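フロディア校ロボット部、朝食の配膳にまだ苦戦中

2024年11月11日

Flodia校のロボット部が、校内発表会で今年度の課題「朝食の支度」の途中経過を公開した。課題は、双腕ロボットで食卓の皿を整えること。人間なら寝ぼけていてもこなす作業に、部員たちは8月からかかりきりになっている。

練習の場はシミュレーターの中だ。部が「Lusa」と呼ぶ仮想の食卓で、8月以降に積み上げた試行は2943回。このうち部の基準で「成功」と認められたのは700回ほどで、残りの内訳を示すグラフには「落下」「接触」「時間切れ」に加え、なぜか「不明」という項目が堂々と立っていた。最大勢力は「不明」である。会場からの質問に、発表担当の部員は「調査中です」と三度答えた。

制御プログラムは「Lalter」と名付けられている。由来を尋ねると、部員の間で説明が食い違った。昨年度の先輩から引き継いだコードが2232行あり、そのうち136行には「消すな」とだけコメントが付いている。今年の部員は律儀に消していない。一度だけ消してみたところ左腕が延々と回り続けたそうで、それ以来この部分は文化財なみの扱いを受けている。

発表会で配られた資料から、クロワッサンの皿を使った課題の二場面。
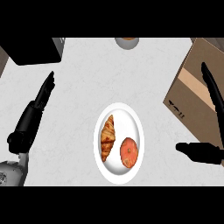
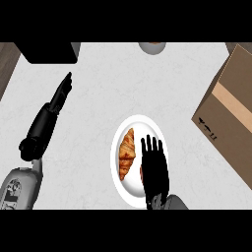
審査役を務めた教員からは「腕の動きは去年よりずっと落ち着いた」との講評があった。去年の課題は積み木で、仮想の積み木を仮想の床に落とし続けて終わったというから、比べる相手としてはやや甘い。別の教員は、右腕が動くあいだ左腕が何をしているべきかという点を突いた。部員の答えは「待っている、という設計です」。設計なのか結果なのかは、資料のどこにも書かれていなかった。

見学の一年生からは「本物のクロワッサンではやらないのか」という声も出た。予算の都合で当面は見送るという。試作用に買えば練習後に食べることになり、それを経費と呼べるかどうかで顧問と折り合いがつかなかったらしい。

次の目標は、交流のあるHegedűs校との合同競技会だ。相手校はすでに飲み物を注ぐ課題に進んでいると聞き、部室では一時、こちらも難度を上げるべきだとの意見が出た。協議の結果、まずは皿の上をきちんと片付けることに決まった。競技会までにグラフの「不明」を半分に減らすのが部の公約で、減らした分がどの項目に移るのかは、まだ決まっていない。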